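Lists > Office Plants and Small Spaces > January > Re: Round table, what goes on it?

January 31, 2018

> We have a round table with nothing on it and 6 people who all want
> something different. Is a plant too boring? And does anyone still
> use a cloth in an office?

Not boring at all! We did this at Plukness over the weekend and I'm so pleased with it that I have to share. The cloth is cream and tan with a little dotted grid, and it hangs well down over the edge. I tried 3 plants before settling on a leafy green one in a short white pot (the tall one from Husterden blocked everybody's view, great plant, wrong table).
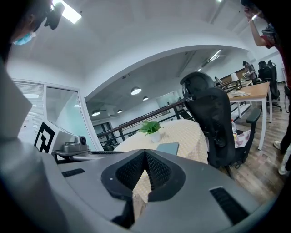
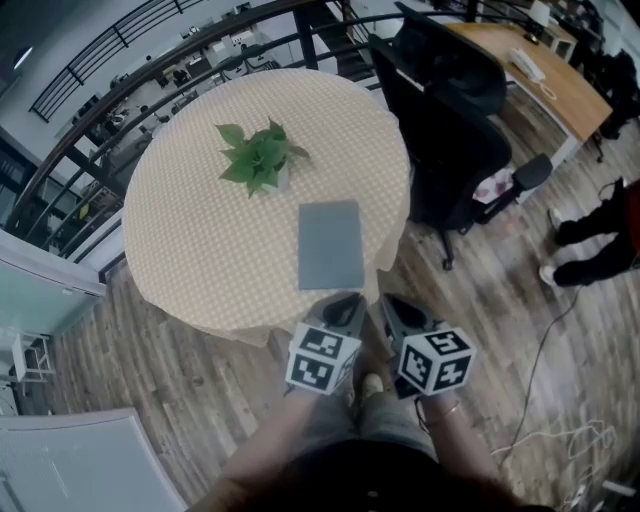
Our corner of the office; the table and plant are in the second one.

The gray-blue pad next to the plant is staying, I love that color against the cream. I also like round lights in a room with a round table, so do look up before you choose your spot! Next I want something trailing for the long wooden desk, if I can find space between the phone and the lamp. Watering is every Monday, and only if the top inch of soil is dry.

Go for the cloth!

Comments

What did the cloth cost? Ours was 50 and it creases if you look at it.

Broad leaves collect dust, so give them a wipe now and then. Lovely green though.

Seconding the short pot. We can see each other at lunch again.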